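Gridumeck to Open Mobility Lending Desk in Lururthorpe

LURURTHORPE, August 13, 2023 – Gridumeck is happy to share that its new lending desk at the Marchand building will open its doors this fall, giving families a friendly place to borrow the things that make getting around a little easier.

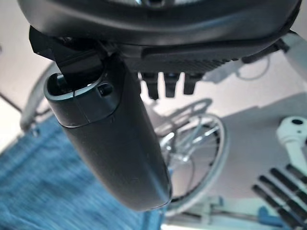 The desk has been in the works since January, when neighbors first wrote to us about how hard it was to find equipment for a short stay or a visiting grandparent. We read all 223 of those letters, and we are grateful for every one. We hope the desk itself will feel simple to use.

Loans will run for up to 20 days, with no fee for the first 5, and our partners at Ondinside will deliver to homes within 3 miles of the building. 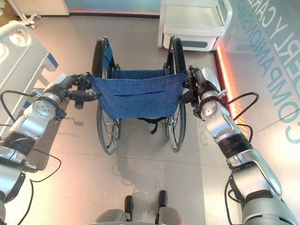

Borrowers are welcome to stop in and talk things over before they choose, and there is never any rush – bring the whole family if you like! Folding chairs tend to be what people ask for first, and a manual one with a blue fabric seat, big spoked rear wheels and push handles at the back will suit a good many outings, from a doctor's visit to a slow afternoon in the park.

Requests can be made at the Gridumeck front counter in Lururthorpe.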